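Flisis planner talk, notes for slides 9 to 14

Slide 9. Start with the camera problem. Lameda gives us three simulated views, and the planner has to work out which way is up in each one. Say that the tilt is handled in the perception node, before anything reaches Flisis. Pause for the pictures.
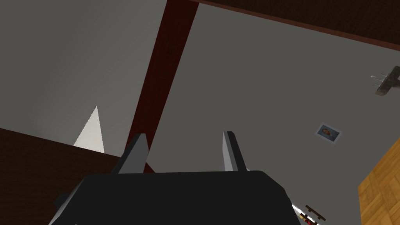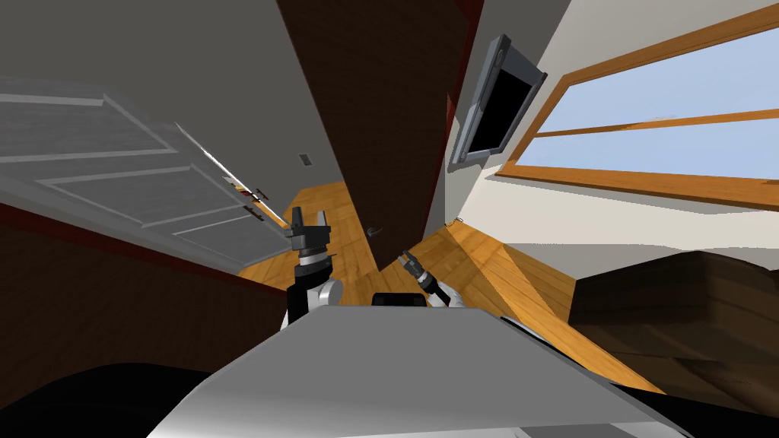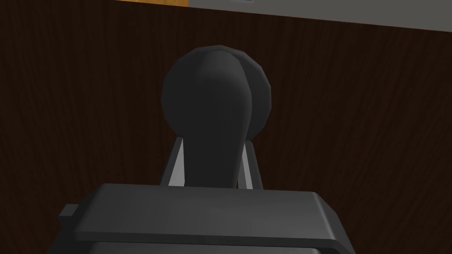

Simulated views with gripper hardware in all three. Second one: both arms, fingers open on the left gripper.

Slide 12. Self-filtering. Pixels that belong to the robot get masked from the joint state before the depth goes into the map. Without the mask, Venuletti plans around its own hand. Mention ticket 404, still open.

Slide 13. Numbers. We ran 2,000 plans on the Baláž build. 535 were rejected at the collision check, most of them on the wrist links. Don't read out the table.

Slide 14. Replanning budget is 2 seconds. If someone asks about running both arms at once, say it works in Lameda and has not been tried on hardware. Then go to the Thursday demo schedule and take questions.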